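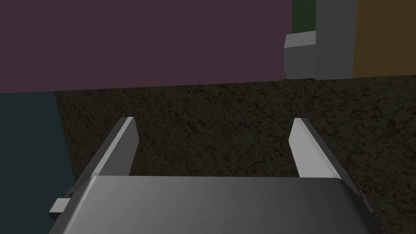 When the gripper won't let go in sim: finding a stale "open" command

The fault looks like this. Your arm picks up the block, carries it to the drop zone, reports a clean release and drives home with the block still in its fingers. The log says success. The log is very proud of itself.

I lost most of March to this one in a simulated sorting cell called Pulholm, which is a handful of flat-colored boxes on dark, speckled ground and has never harmed anyone. The same controller was due to go onto a real arm at our Sidness bench, where the things in the way include people's hands. So it was worth chasing down.

What follows should work for any two-finger gripper driven by position commands. I was using Zolangate, a small in-house task runner, but the names don't matter much. You have something like it, and it probably has the same bug.

Before you start

You need a wrist view pointed down past the fingers, a log with the commanded finger width and the measured finger width in separate columns, and a way to replay a run from its seed. If your log has one column called "gripper," stop and fix that first. Mine had one column called "gripper." It held the commanded value, so for weeks I was checking what I had asked for against what I had asked for, and they matched beautifully.

Step 1. Get one bad run and keep it

Run the task in a batch until it fails, then save the seed. I ran 100 and got 11 bad releases. Don't change anything yet. The urge to nudge the friction setting will be strong, and if you give in you'll have a different bug by lunch and no way back to the first one.

Step 2. Look at the fingers with nothing between them

Send a plain open command from the home pose and pause. You want the two fingers spread wide, with bare ground visible in the gap and no object held. Read the measured width and write it down. It is your reference for "open," and it came from the joints, which makes it better than the number in the config file.

Do it again from the drop pose, still with no object. If the two widths differ by more than a hair, you have a joint limit or a collision problem, and the rest of this page won't help you much. Check whether a finger is brushing the casing or one of the bin walls.

Mine agreed. An empty gripper opened perfectly every time, which was no comfort at all.

Step 3. Line up the two columns

Replay the bad seed and plot commanded width against measured width from the grasp onward. There are three usual shapes:

- The command goes wide and the fingers follow, but the block comes along anyway. Look at contact and friction.
- The command goes wide and the fingers stay shut. Look at the actuator, the force limit, or something else writing to the same joint.
- The command never goes wide. Look upstream, and cancel your afternoon.

I had the second one. At simulation step 3394 the command jumped to open. The fingers twitched, thought better of it and closed again.

Step 4. Find the other writer

Fingers that start to open and then shut are usually taking orders from two places. Turn on a message every time anything writes to the gripper target, and include the name of the caller. Then replay the same seed.

In my case the other caller was a grip monitor. Its job was to notice the block slipping during transport and squeeze harder. It was supposed to be switched off before release. On a slow cycle, though, the release went out first, the monitor saw contact force dropping, concluded that we were losing the block and heroically saved it. It did exactly what I wrote it to do, and I have tried not to take that personally.

Step 5. Give the gripper one owner

Don't patch this with a delay. I tried a 425 millisecond delay and it made the bug rarer, so it then waited until I was showing the thing to someone.

Instead:

a. Route every gripper command through a single function.
b. Have that function hold a state: idle, gripping, holding or releasing.
c. Refuse any close request while the state is "releasing," and log the refusal.
d. Leave "releasing" only when measured width has stayed at your Step 2 reference for several cycles.
e. If that doesn't happen within a time limit, stop the arm where it is and raise a fault. Do not drive home.

Item e is the one people skip. A gripper that can't confirm it has opened should not be moving anywhere, least of all toward the spot where you stand.

Step 6. Break it on purpose

Replay your saved seed first. Then force the bad order by making the monitor fire after the release command, every time. You should see refusals in the log and the fingers staying open. Finally, jam one finger joint in the sim and confirm that the arm stops with a fault. If it goes home with a cheerful message, go back to Step 5.

Only then put it on hardware, at low speed, with a foam block and the stop button within reach. Foam forgives a great deal.

One leftover

The success check deserves a look too. Mine passed if the open command had been sent. It now wants the measured width and the block's position in the drop zone, and my success rate went down the day I changed it. I left the old chart up for a week. It was a nice chart.

Comments

ahn_bench: Same thing here with a suction cup. The vacuum monitor kept turning the pump back on at release. Is there a reason you wait several cycles in 5d instead of one?

Author reply: The fingers bounce a little at the end of travel, and one good reading can be the bounce. Use whatever covers yours.

torque_and_toast: Our log also has one column called "gripper." I'm going to go lie down.

milkcrate: Step 6 found a second bug for me. The arm faulted properly, and then the recovery script cleared the fault and went home. Might be worth a mention.

Author reply: It is, and now I have to go check mine.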